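Leave the last bus alone

Nasness council wants to cut the 11:40 p.m. bus out of the town center from November, and it says the late route carries too few people to justify the cost.
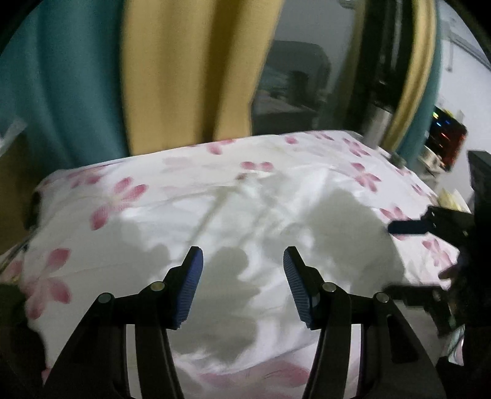 What the numbers leave out

The council's own paper puts ridership at 69 passengers on a typical weekend night. That sounds low until you ask who they are. Many work in the kitchens and bars on Tangen Street, and their shifts end after 11. A cab to Ralon costs more than an hour's pay.

The paper counts what the route costs to run. It does not count the people who will drive home after a few drinks, or walk the river road, where there is no sidewalk for almost 600 yards.

A cheaper fix

I would keep the bus and drop the loop past the Ditavex warehouse, which has no night shift now. That takes nine minutes off the trip – enough to let one driver cover both late runs.

The council received 281 written comments on the plan and has set aside one evening to hear from the public. It should add a second, and start it early enough for people who work nights to get there.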